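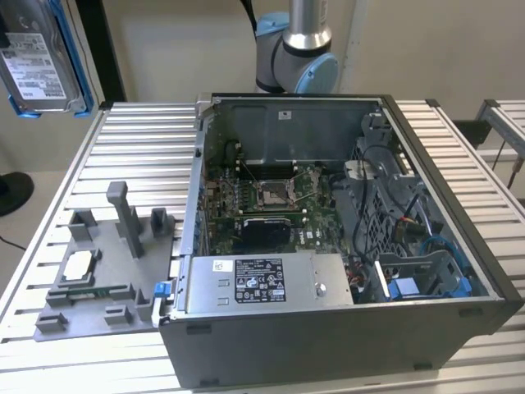 Rebuilding the Dell tower, part 2: board out of hibernation

April 17, 2025

Part 1 covered getting the side panel off and deciding whether the machine was worth the trouble. I decided it was, mainly on the grounds that the case is sound and I already had most of the parts. This part deals with the processor, the memory and the drive, in that order, and with a boot problem that cost me an evening.

Position

I work on towers lying flat, open side up. A heatsink on a vertical board hangs off its mounts while you try to start the screws, and a dropped screw goes straight to the bottom of the case and under something. Flat, the screw lands on the board where you can see it. The side with the rubber feet then faces out towards you and everything you need is reached from above.

Processor

With the socket empty, the first job is to look at it properly. I use a torch held low to one side, so that the contacts throw a reflection. They should form a regular pattern from every angle. Any break in the pattern is a bent pin, and a bent pin is better found now than after the heatsink is on. Mine were all straight.

Push the retention lever down and out, lift it fully, lower the processor in by its edges with the corner mark lined up, and close the lever. It needs more force than feels right the first time. It should not need any force at all to seat the chip itself. If the chip rocks, take it out and look at which way round it is.

Thermal paste: a blob in the middle the size of a small pea. I have tried spreading it with a card and could measure no difference.

Memory

I fitted two sticks from the Hareria kit I bought last August and left the other slots free. Check the manual for which pair to fill first, as it varies between boards and the slot colours are not always a reliable guide. Both ends of the stick should be level when it is home. One of mine looked seated and was up by a hair at one end, and this later proved to be the boot problem.

Drive

The hard drive is a 3.5-inch Toshiba in a blue bracket. The bracket wraps round the edges of the drive and flexes enough to be sprung on and off by hand. I like this arrangement. It removes four screws from the job, and the bracket takes up some of the vibration. Two points to watch:

Before sliding the drive into the bay, check which way the connectors face. I have put one in backwards and had to take it out again with the cables half dressed.

Photograph or write down the serial number from the label first. Once the drive is in the bay the label is awkward to read, and you will want the number if you ever make a warranty claim.

Graphics card

Left where it was. I pressed along the top edge to confirm it was home in the slot and moved on. It is not a powerful card, but this machine is going to Ruth Urrego for scanning parish records and will never be asked to do anything difficult.

First boot

No picture, fans running. I swapped the monitor cable, then the monitor, then went to bed. The next evening I took out both memory sticks, refitted them one at a time, and it started on the second attempt with both in place. I should have begun there.

A full surface test of the drive took 218 minutes and found no bad sectors. Idle processor temperature settled at 24 degrees above the room - higher than I would like, so the paste may get redone.

Part 3 will be the operating system and the case fan, which has a tick in it above 700 rpm. If anyone has fitted a Gurcombe replacement fan to one of these Dells, I would be glad to know whether the plug fits without an adaptor.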